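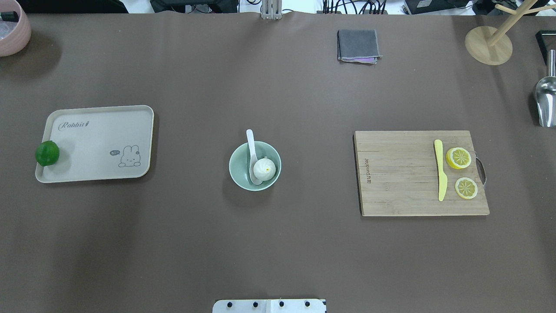
Fig. 4. Kitchen task set laid out on the bench: tray, bowl and board across the middle.

Section 4: Laying out the bench and keeping good house rules

A well-laid bench is half the fun of a good session, and the Flunemside arm rewards a bit of care with lovely smooth runs! Please read this section before your first kitchen task, even if you have used the older Perkside arm.

4.1 Before power is switched on

1. Check that the base plate is fixed down and that every screw is fully home. Do this by hand at the start of each day.
2. Wipe the table top and let it dry.
3. Put out the large pieces first (tray, bowl, cutting board), then the small ones that go in or on them. In Fig. 4 the bun and spoon are in the bowl, and the knife and lemon slices are on the board.
4. Leave a gap of at least 50 mm between one large piece and the next, so the fingers can come down between them.
5. Move any tall item, such as a mug tree, to a back corner. It's the first thing a swinging elbow will find.

NOTE: A round item on the rim of a tray, like the lime in Fig. 4, is a perfectly good starting position and a nice test of a gentle grip. Write it on the run sheet so that the next person can set it up the same way.

CAUTION: Use only the plastic knife in the kitchen set. Metal blades are not allowed on the bench at any speed setting.

4.2 Running the task

1. Make sure all hands are behind the yellow line, then say "arm live" out loud.
2. Set the speed to 50 for the first run of any new layout. You may go up to 83 once a full run has passed cleanly. Setting 100 is for empty-bench checks only.
3. Keep one hand near the stop button throughout.
4. If something falls, press stop, wait for the green lamp, and only then reach in.

CAUTION: Cables behind the table must never lie within the arm's reach. Check them again whenever the table has been moved.

4.3 Swapping and sharing layouts

We love seeing new layouts, and the Trarthorpe and Courtois benches swap them all the time! Send the run sheet with the layout, including the speed used and any stops.

Rules in this section apply from Tuesday, May 14, 2019. Stop button tests are covered in Section 5.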